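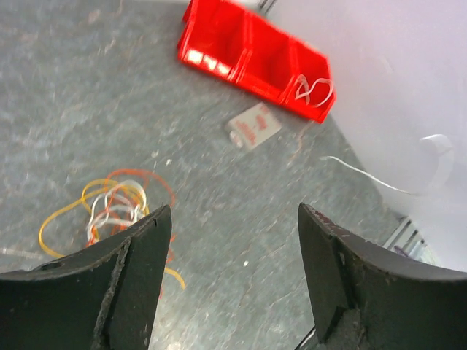 I replaced the finger pads on the Graten this month, and since I never wrote down how I did it last time, I lost an evening working it out again. These are my notes.

The arm sorts small soft stuff, mostly rubber bands, into a divided red bin. It has been doing that in my garage since September. Rubber bands are a bad thing to pick up. They tangle, they stretch, and they stick to whatever holds them. A hard block doesn't care much what shape your pads are in. A single thin band does.

The first sign of trouble was drops. The fingers would close on a band, lift, and the band would slide out toward the tips. I spent too long blaming the close position in the software. Then I ran my thumb down the inner face of the left finger and felt that the texture was nearly gone near the tip and still rough lower down. The right one was better but not by much.

I had 11 pads left from the sheet I bought from Karamanlidis. They are a rough gray rubber with adhesive on the back. Laurinda Meireles, who runs the same arm at Benadham, changes hers every 2,000 picks whether they look bad or not. I had gone well past that.

Getting the old pad off is the slow part. I warm it with a hair dryer on low, lift one corner with a plastic scraper, and pull along the finger. Don't use a blade. I did the first time and nicked the face, and the new pad never sat flat over the nick. Whatever glue is left comes off with alcohol and a rag. Let it dry fully.

The new pad goes on from the base up. Start at the base because that edge is the one you can line up against something. Press it down with your thumb, then close the gripper on a piece of folded card and leave it. I gave it 17 hours, which was just overnight plus a day at work. The instructions ask for less.

Before powering anything up, check the cable that runs past the base of the right finger. With the fingers open wide it needs some slack. Mine had crept forward and was rubbing, so I pulled it back and put on a new tie. I also tightened the finger screws, one of which turned further than I liked.

New pads are thicker than worn ones, so the closed position has to be set again. If you skip this the motor pushes against a stop that isn't where it thinks it is, and it gets hot. I close it slowly on a strip of paper until the paper drags, save that number, and back off 2 steps. Then I run the wrist camera calibration again, though I'm not sure it needs it.

For a test I put a bundle of bands down and let it work. It can now pick a single white band off the floor, which it couldn't do last week. Bundles are still hit or miss. It tends to grab the whole knot and drag it, and that's a planning problem that new pads won't fix.

Next job is the bin. It slides when a finger bumps a divider, and I want to hold it down with something I can remove. Clivedby sells a thin rubber mat that might do it. I'll order one along with another sheet of pads.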